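Bit of a long one on the arm build, as a few people asked how it was going. Splitting it into short posts.

I'm doing this in a shared workshop with Menaka Cassim, who looks after the electrical side. I do the mounts and most of the code. We've called the project Lobo.

The job we set ourselves is racks. Get the arm to reach over a wire rack, come down between the rods and not hit anything. Thin shiny rods are hard work for a cheap depth sensor, so we're mostly using taught positions.

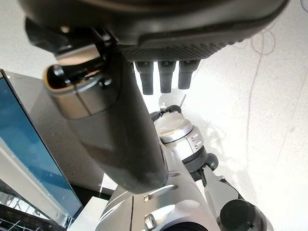

Cable routing took up most of April. The first route pulled tight whenever the wrist turned past a certain point, and the controller would fault and stop. We gave it a longer loop and moved the clip further down. No faults from that in the last 40 runs.

Second problem was the bracket. I printed one, it flexed, and the tip position wandered by 2 mm between morning and evening. Vasilis Ivanov turned up a metal one on the lathe. Drift has gone as far as we can measure.

The controller board is a Venari, bought second-hand. The manual is poor. Error 3312 is listed as "axis condition" and nothing else. For us it meant the brake supply was low. Posting that in case someone else searches for it.

Grip pads next. The smooth rubber ones slid on anything glazed. Textured ones hold better but pick up dust, so they get a wipe with isopropyl before each session.

Speed is still low. I've got it capped in software and I'm leaving the cap on until the stop button is wired into the brake line as well as the motor supply. Menaka has the relay on order.
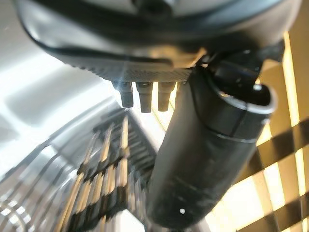

How do you teach it a position?

I hold the enable switch, move the arm by hand to where I want it, and save the joint angles. Then I run it back slowly with a finger on the stop. A full rack path takes me most of an evening, and I keep every old version in case the new one is worse.

Next job is the relay, then a proper cover for the connector by the wrist. I'll put the bracket drawing up once Vasilis has checked the hole spacing.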